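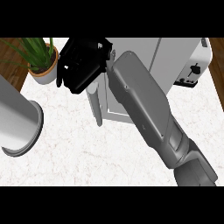 Brumar opens kitchen surface and houseplant showroom in Ellunstead

MEDIA RELEASE
For release in October

ELLUNSTEAD – Brumar, the family company for kitchen benchtops and interior stone, will open its new showroom in the centre of Ellunstead this October. It is the second showroom of the company and the first one where the visitors can also choose indoor plants for their kitchen.

The new showroom has 408 square metres on one level. It is located in the former Usska textile building, which was standing without a tenant for 5 years. Brumar has kept the brick walls and the high windows of the old building, and the entrance from the street has been rebuilt with a ramp, so that customers with wheelchairs or prams can come in by the main door.

In the showroom there are 10 complete kitchens. Each of them is built in full size, with working taps and drawers, and customers are welcome to try everything. The company has noticed over the years that it is difficult to choose a stone from a small sample. A colour which looks quiet on a piece the size of a hand can look very strong on a whole bench. For this reason the large slabs are also standing in the hall, next to a window, where they can be seen in daylight.

"We would like that people take their time," says a statement from the management of Brumar. "A kitchen is used every day for many years. It is better to come two times and to ask many questions than to decide in one afternoon."

Plants chosen for the kitchen

The plant corner is prepared together with Karaca, a nursery which grows its plants in glasshouses outside Ellunstead. Karaca will deliver fresh plants every fortnight and will advise visitors about light, watering and the right size of pot. The assortment is concentrated on plants which tolerate the changing temperature and humidity of a kitchen, among them spider plants, peace lilies and several herbs.
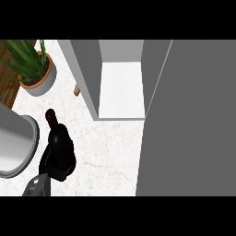

Long green leaves in a white pot, on light marble.

For customers who already have plants at home, Karaca offers a repotting service during the opening weeks. The plant can be left at the counter in the morning and collected the next day. The service is free of charge for small pots, and for bigger pots only the soil must be paid.

Care of natural stone

Brumar will also hold short talks about the care of marble and other natural stone. Marble is sensitive to lemon juice, vinegar and wine, and many owners use a wrong cleaner without knowing it. The talks will explain how to seal the surface, how to treat a fresh stain and why a saucer should be placed under every flower pot. Each talk takes 2 hours, including time for questions. The participation is free, but places must be reserved at the showroom counter.

The first showroom of the company will stay open with the same hours as before. Existing orders are not affected by the opening.

About Brumar

Brumar cuts and installs benchtops, window sills and stairs from natural stone. The workshop and both showrooms belong to the same family company.

Media enquiries

Brumar press office, Ellunstead showroom. Printed material and the programme of talks are available on request.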